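Home | Boats | Spares | Manuals | Dealers | Contact

Perkance Touring Kayak: Owner's Manual
Section 4. Fitting and adjusting the rudder

The rudder kit is packed in the rear hatch of every new Perkance. If you bought your boat second-hand, check with the Pavliuk workshop at Otenthorpe that you have the later kit, part 2104. The earlier bracket uses a different pin and the steps below will not suit it.

You will need a cross-head screwdriver, a small adjustable spanner and a dry cloth. Allow 70 minutes the first time.

4.1 Before you start

1. Rest the kayak the right way up on two padded trestles. Do not work on it while it is on a roof rack.
2. Take off both hatch covers and remove any loose gear.
3. Wipe the stern and let it dry.
4. Lay out the blade, bracket, pin, split ring, lift cord and both steering cables. The cables are the same length and can go on either side.

4.2 Fitting the bracket and blade

1. Offer the bracket up to the stern with the open side facing back.
2. Start all the screws by hand, then tighten them in turn with the screwdriver. Stop when the rubber washers begin to bulge.
3. Slide the blade into the bracket and push the pin down from the top.
4. Fit the split ring through the hole at the bottom of the pin. Pull upwards on the pin to check that it is held.

CAUTION: Do not use a power driver. The threaded inserts are brass and will turn in the hull if forced.

4.3 Running the cables

1. Feed each cable into its tube from the stern end until it shows behind the seat.
2. Hook the stern end of each cable to the bracket arm on its own side. The cables must not cross.
3. Pass the front end through the slider on the foot rail, leave 200 mm spare, and clamp it lightly.
4. Tie the lift cord to the top hole in the blade and lead it forward through the deck guides to the cleat beside the cockpit.

Note: If a cable sticks in its tube, draw it back and rinse the tube with fresh water. Do not use oil, which holds sand.

4.4 Setting the pedals

1. Sit in the boat on the trestles with someone steadying the hull, or put the boat on grass.
2. Move both pedals to the same notch. Your knees should be slightly bent and touching the thigh braces.
3. With the pedals level, ask your helper to look along the hull from behind. The blade should point straight back.
4. If it points to one side, loosen the clamp on the other side, take up the slack and tighten again.
5. Trim the spare cable only after your first outing. New cables stretch a little.

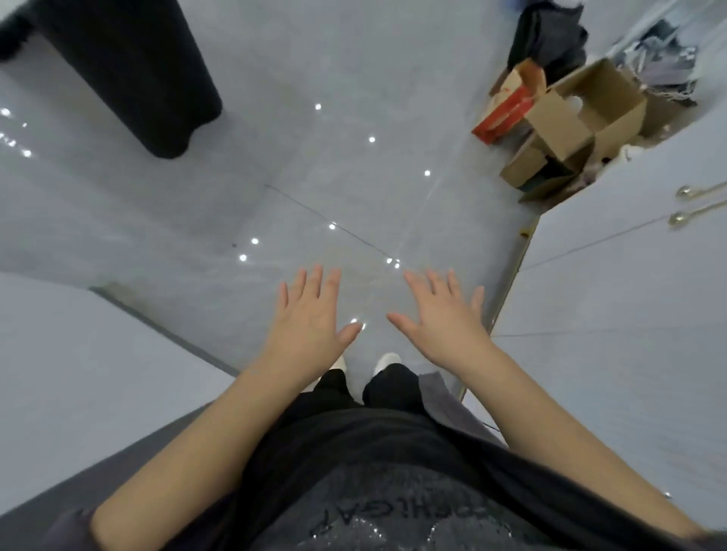 4.5 Checking on the water

1. Launch in water deep enough to clear the blade, with the rudder raised.
2. Release the lift cord and let the blade drop.
3. Press each pedal fully in turn. The bow should swing towards the foot you are pressing.
4. Raise the blade before you come back into the shallows.

WARNING: Do not paddle with a frayed cable. Replace both cables as a pair.

Spare cables and pins are held at Otenthorpe and at the Rillthorpe slipway shop, which closes for the winter at the end of September. For questions about older brackets, write to Ermira Stan at the Pavliuk workshop and give the hull number from the plate behind the seat.

Next: Section 5. Hatch covers and seals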